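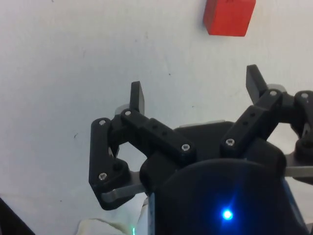
Red wooden block on the white tabletop, activity room.

Ledilton Toy Library - Room and Toy Safety Check, January
Checked by: Joelle Azar
Second look: Baltazar Aguirre

What a good month! The shelves are in better shape than they've been since we moved in, and most of the list below is ticks.

ENTRANCE AND HALLWAY
Front gate latch closes by itself - OK
Pram bay clear of the exit - OK. The new floor tape works a treat.
Door mat flat, no curled corners - FIX. Back left corner lifts. Baltazar has tape and will do it before the next session.

ACTIVITY ROOM
Tables steady, no wobble - OK
Tabletops wiped before opening - OK
Power points covered - FIX. 2 covers missing behind the bookcase. Spares are in the kitchen drawer.
Blind cords up high and on their hooks - OK, and thank you to whoever moved the low hook!
Heater guard fixed to wall - OK

WOODEN TOYS
No splinters or cracks - OK. I ran a cloth over every set (if it snags, it gets sanded).
Paint sound, no flaking - OK overall. Worn edges are fine as long as the colour isn't lifting. Set 77 is borderline, so I've put it aside for Baltazar to look at.
Small parts kept to the over-threes shelf - OK
Wheels and pegs tight - FIX. Kudo train, rear wheel spins off with a gentle pull. Out of circulation until it's glued.

SOFT TOYS AND DRESS-UPS
Seams and eyes tight - OK
Washed after return - OK. The whole basket smells lovely.
No long ties or ribbons - FIX. One cape still has a neck cord. Swap for a press stud.

RIDE-ONS
Handle grips on firmly - OK
Jalex trike, pedal bolts - OK, tightened on the spot
Jivosell scooter, brake - not checked, out on loan. Item 129 on the loans sheet, please test it when it comes back.

FIRST AID AND FIRE
Kit stocked, nothing out of date - OK, except we're low on small bandages. Buy a box of 20.
Extinguisher tag current - OK
Exit light working - OK

Baltazar's comments: Agree with all of the above. I'd set 77 down for a light sand and a fresh coat, it's a terrific set and well worth the bother. Cape cord already cut off. Still need the key to the outside shed so I can look at the sandpit cover.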